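Street Safety Working Group – Shared Notebook
Entry for August, crosswalk timing and curb visibility
Entered by: Nazmiye Kılıçarslan

Started 8:40 a.m. The purpose of this entry is to record the second round of timing checks at the Sunport corridor and to set down the open questions before the draft goes to the city's traffic office. Readers should refer to the July entry for the method, which has not changed except where stated.

Crossing times. The corridor now has 105 usable crossing records. A record is usable when both the start of the walk signal and the moment the person reaches the far curb were written down by the same observer. Records made by two observers were set aside, as their watches did not agree. I have kept those sheets in the Closar binder in case we find a way to correct them.

Of the usable records, 28 show a person still in the roadway when the signal changed to the steady hand. Most of these are at the north leg of the Grosent Avenue intersection, where the crossing is longest and the median is too narrow to stand on with a stroller. The south leg gave no cause for concern.

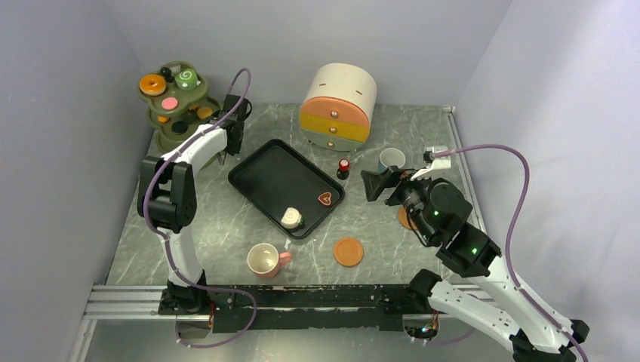

The walk interval on the north leg should be measured again before any figure is sent out. The timing sheet supplied to us lists one value and our stopwatch gives another. The difference is small, but it changes how several of the late crossings would be classed. I have asked for the current signal plan and will enter it here when received.

Curb visibility. Parked vehicles continue to block the view at the two unmarked corners near the library. With an observer seated at driver height, a child-height marker placed at the curb could not be seen until the vehicle was 41 feet from the corner. The same test with the first parking space kept clear gave a much better result, though the cones were moved by a delivery driver partway through and the last set of readings was not completed. To be repeated.

Question for Subramaniam: were the earlier readings taken from the center of the lane or from the right wheel path? The notes say only "lane." If it was the wheel path, the two sets should not be placed in one table.

Outreach. The flyer on crossing times has been approved with one change to the second paragraph. The print order is 2,000 copies, half for the schools and half for the bus shelters and the library desk. The wording "wait for a fresh walk signal" was kept. The earlier wording, "do not start late," was found unclear by two of the people who read it for us.
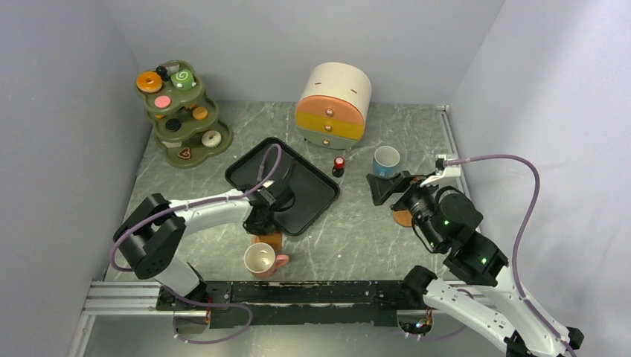 Tiered stand with play food, including a donut and a green roll with a white spiral.

Remaining for this month:
Repeat the curb visibility test, morning light only.
Measure the north leg walk interval over ten full cycles.
Replace the battery in the second stopwatch and check it against the first.
Ask the traffic office whether a leading walk interval has been considered at Grosent – the signal cabinet may be too old for it.
Correct the street name on sheet 6.

Evening counts have not been scheduled. The July entry proposed them, and I remain in favor, but we do not yet have enough reflective vests in adult sizes. Closed the binder at 11:15 a.m. Sheets 1 through 9 are filed; sheet 10 is still with Subramaniam.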